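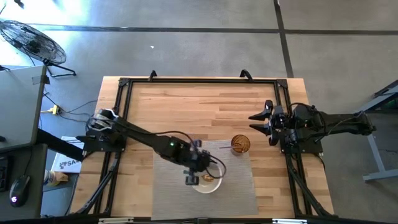

Print | E-mail

Risuvcombe Summer Supper Series Returns With 12 Evenings of Home Cooking

July 18, 2021
By Birdie Holloway

RISUVCOMBE - The Sutter Street Supper Series is back! After a long year of eating at our own kitchen tables, neighbors can once again pull up a chair in the old Sutter feed store for 12 evenings of soup, bread, pie and plenty of talk.

Each supper is led by a home cook from town, and this year's lineup is a wonderful mix. There will be chicken and dumplings, a big pot of green chile stew, stuffed cabbage the way the Wuketti family has made it for three generations, and a whole night given over to peaches (bring a jar if you want to take some syrup home).

"I had people stopping me at the post office in April to ask if we were doing it again," said Gavin Strachan, who runs the series and also makes most of the biscuits. "We set out 200 plates the last time and washed every one of them by hand. I can't wait to do it again."

New this summer is a kids' baking hour before each meal. Children 9 and older can learn to roll out dough, crimp a pie crust and shape dinner rolls, and whatever they bake goes out with dessert. Younger bakers are welcome with a grown-up.

Music starts once the plates are cleared. The Evix Brothers will play the opening supper, with fiddle tunes and a few requests, and there is room along the back wall for dancing.

Suppers are pay what you can. Seats can be reserved at the front counter of the Risuvcombe library, and a few are held at the door each evening. Please let the cooks know about food allergies when you sign up. Parking is behind the feed store, off the alley.

Print | E-mail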